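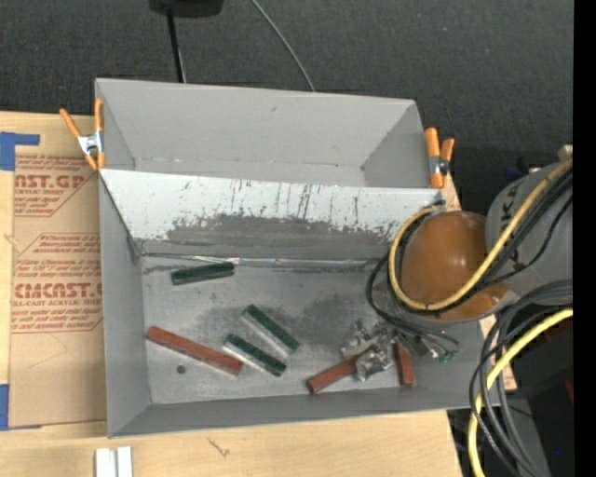 Ask Eduardo Vilela what his robot learned last August and he will start with what it got wrong. For the first several hours it mostly learned to hit the floor. It would swing out over the bin, drop its gripper with great confidence onto a patch of bare floor, close its fingers on nothing, and go back up to try again. Nobody in the lab stepped in. That was the whole idea.

Vilela and his colleague Han-gyeol Cho work at Ciltix, a small research group that shares a building with a print shop and a dance school. Their project, which they call Nirnavton, asks a question that sounds almost too simple to fund. Can an arm work out how to pick things up from a bin if all it ever gets told is "you're holding something" or "you're not"?

There are no human demonstrations in the method, and no labeled pictures of blocks with little arrows showing where the fingers should go. A fixed camera looks down at the workspace. The arm makes a guess, acts on it, and checks whether its fingers stopped before they closed all the way. If they did, something is between them. One point. If they didn't, zero. A neural network takes the camera view and the result and nudges its next guess a tiny bit.

Plenty of groups have done some version of this, and Cho is quick to say so. What's new is how the guesses are chosen. Most systems of this kind begin by trying spots at random, and random is painfully slow, because nearly all of the floor of a bin is a terrible place to grab. Nirnavton keeps a running estimate of how unsure it is about every spot it can see, and it spends most of its tries where it is least sure. It goes looking for its own blind spots!

The payoff is easy to see on paper. The team ran the old random approach first, as a baseline, and it needed 1676 tries before it could pick up a block on nine out of ten attempts. With the new way of choosing, the arm got to the same level in 1422. That may not sound like a revolution, but there's a second result buried in the report, and it's the one that made me want to visit. When the team swapped in blocks of a shape the network had never met, the random version had to start over almost from scratch. Nirnavton was back up to speed after 59 tries.

"I thought we had a bug," Cho told me. "I reran it with a different set of starting numbers and got nearly the same thing. Then I went for a very long walk."

Her best explanation is that an arm trained on its own doubts ends up with a lot of practice near edges and walls, and in the tight gaps between neighbors. Those are the hard cases, and they stay hard in the same ways when the shape changes. A block that lies close to another one is a problem whatever shape it is – you need a place for both fingers to go down, and you need to know which of two bad angles is less bad.

The task itself uses plain rectangular blocks, red and green, and a gray bin split by a sloped divider. Six blocks in the wide front compartment make a surprisingly rich puzzle. Turn one of them a little and the best grasp moves somewhere else. Vilela can watch this for hours, and judging by his coffee consumption he has. He talks about single attempts the way other people talk about goals in a soccer match: the angle of approach, the late twist of the wrist, the near miss.

Not everything went well. The gripper pushes blocks up against the walls, where it can't get a finger behind them, and in early runs it would then spend a maddening stretch poking at the same spot, since a wall is exactly the sort of place it feels unsure about. Cho fixed that by making the system's curiosity wear off a little with each failure. It took her 37 days to find a rate of wearing off that didn't also make the arm give up on blocks it could have had. She still isn't fully happy with the number she settled on, and says somebody should find a way for the system to set it by itself.

Karamanlidis, a parts supplier that packs small orders by hand, has asked to try the method on mixed bins, and the open-source library Workerness plans to add the choosing step in its next release. Vilela is more excited about soft things. Socks, he says. Bags of rice. Anything that changes shape when you touch it, so that "am I holding something?" gets harder to answer.

When I left, he was back at his desk, arguing with Cho over which kind of sock to buy.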